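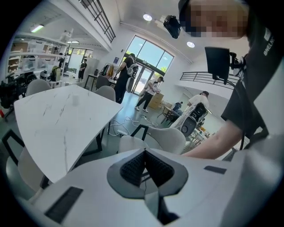

Two Writers, One Story: Report on a Shared Fiction Project
Caoimhe Mac Suibhne
Creative Writing, second year
Submitted 13th October

1. Aim

The aim was to write one short story with a partner, taking turns by message, and to see how far an agreed plan survived. My partner was another student on the course, Yoshida. We had not written together before. The story had to be realistic, with no magic and no crime, as those were the two things each of us had used in first year.

2. Method

We agreed on a setting (a ferry town called Janumo), two main characters and a rough ending. I wrote Pekard, who repairs outboard motors. Yoshida wrote Kalach, his former schoolteacher, who has come back to sell her house. The rules were:

No turn longer than 482 words.
No writing the other person's character's speech or thoughts.
Questions about the plot go in a separate thread.

We started in August and kept all drafts.

3. What happened

The first turns were too polite. Each of us left the other plenty of room, so Pekard and Kalach spent two scenes asking each other what they wanted to drink. We talked about this in the plot thread and decided that every turn should change something, even if it was small. The next turn was Yoshida's, and Kalach told Pekard she had already accepted an offer on the house.

That broke the plan, which had the sale falling through. I was annoyed for a day or so. I then wrote Pekard going to look at the house by himself, and I think it is the best scene I contributed.

The second rule was the hardest to keep. I wrote "Kalach looked sorry" and Yoshida objected, as she was not sorry. We changed it to "Kalach looked at the keys". After that we both stuck to what a character could see or hear.

4. Editing

The full draft came to 3,010 words and the final version is 2,885. Most of what we cut was repetition where one of us had described the harbour again at the start of a turn. We also had to fix the tense in my early sections. We left the difference in our sentence lengths alone, as it suits the two characters.

5. Findings

The setting and the characters held up. The planned ending did not, and we replaced it with a short scene on the ferry. Keeping plot talk in its own thread helped, although we forgot to use it near the end and had to rewrite one turn each.

If I did it again I would agree the tense first and leave the ending open. I would also try it with three writers, but with shorter turns.

The final story is in Appendix A and the plot thread is in Appendix B.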